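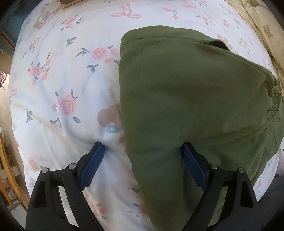

Getting grease out of work pants and shop aprons

Anyone who spends time under a car or next to a lathe comes home with a dark patch on the thigh sooner or later, and I have ruined enough good cotton over the years to have opinions on it! The big thing is to keep water away at first. Scrape off what you can with the back of a butter knife, then cover the spot with cornstarch (baking soda will do in a pinch) and let it sit for 10 minutes or so.

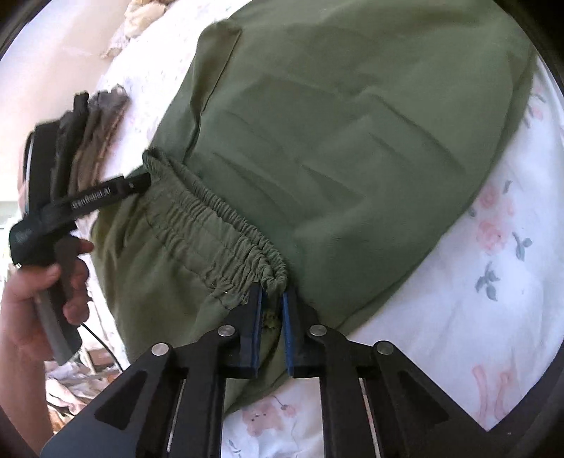 By the Clonwood Workshop Tips editor

Brush the powder off outdoors if you can, and rub in a few drops of plain dish soap with an old toothbrush, working from the outside of the stain toward the middle. Turn the fabric over and do the back as well. I leave mine overnight, though an hour is fine for a fresh spot. Then wash it by itself in the warmest water the label allows.

Please look before you put anything in the dryer. Heat sets oil, and a shadow you can barely see will be there for good. Hang it up and go through the whole business again if you need to.

One more thing: oily rags don't belong in a heap in the corner. Spread them flat outside until they're stiff, then take them to your local waste drop-off.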